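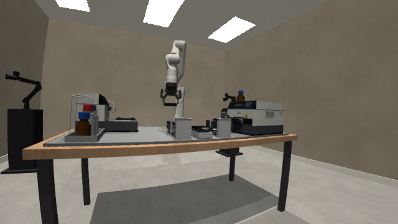
Otov, 5/29/25 - Bodnár, the family-owned maker of coatings and sealers for stone floors, will open a second production site in the town of Ollau this November. The new site will make the company's Plastoner line of water-based floor sealers, which until now has been produced only at the main plant in Otov.

The Ollau site takes over a former furniture warehouse on the edge of town. Bodnár signed a long-term lease on the building earlier this year. Work on the floors, drains and loading area has started, and the mixing tanks are due to be delivered over the summer.

When it opens, the site will employ 16 people in mixing, filling, packing and shipping. Most of these jobs are new. A small group of experienced workers from Otov will move over for the first months to train the new staff and set up the filling line. Job openings will be posted on the company website and at the town hall in Ollau.

"Our customers have been asking for shorter delivery times, and the plant in Otov is full," the company's management said. "We looked at adding a night shift, but there is no room left to store what it would make. Ollau gives us the space."

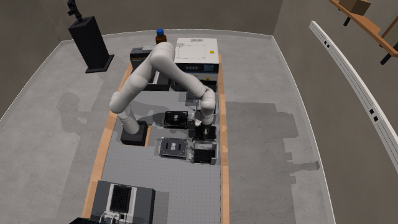 Plastoner is sold to flooring contractors, hardware stores and building managers. It is used on natural stone, terrazzo and concrete, mostly in stairwells, lobbies and shops where floors get heavy foot traffic. The line has 3 finishes - matte, satin and gloss - and all of them will be made at both sites. The formulas and the item numbers stay the same, so customers do not need to change their orders.

Pack sizes will change slightly. The small can will be dropped at the end of the year, and a new 80-liter drum for contractors will be added once the Ollau filling line is running. Stores that still have small cans on the shelf can go on selling them. Bodnár will not take back unsold stock, but it will fill open orders for small cans received before the November opening.

Color matching and customer samples will stay in Otov. Contractors who send in a piece of stone or a floor core for a test coating should keep using the Otov address. Samples sent to Ollau will be forwarded and may take longer to come back.

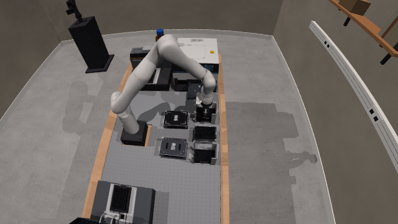 Deliveries to customers in the north of the sales area will ship from Ollau. All others will continue to ship from Otov. Customers whose shipping point changes will get a letter with the new pickup hours and the phone number of the loading dock. Prices and payment terms are not affected by the change.

The Ollau site will have a small sales counter, open to contractors and the public on weekday mornings. Empty drums can be returned there as well as in Otov, as long as they are closed and the label can still be read.

About Bodnár
Bodnár makes sealers, cleaners and repair products for stone and concrete floors. The company is based in Otov and will have 2 production sites once Ollau opens.

Press contact
Bodnár Press Office, Otov
Product photos and a fact sheet on the Plastoner line are available on request.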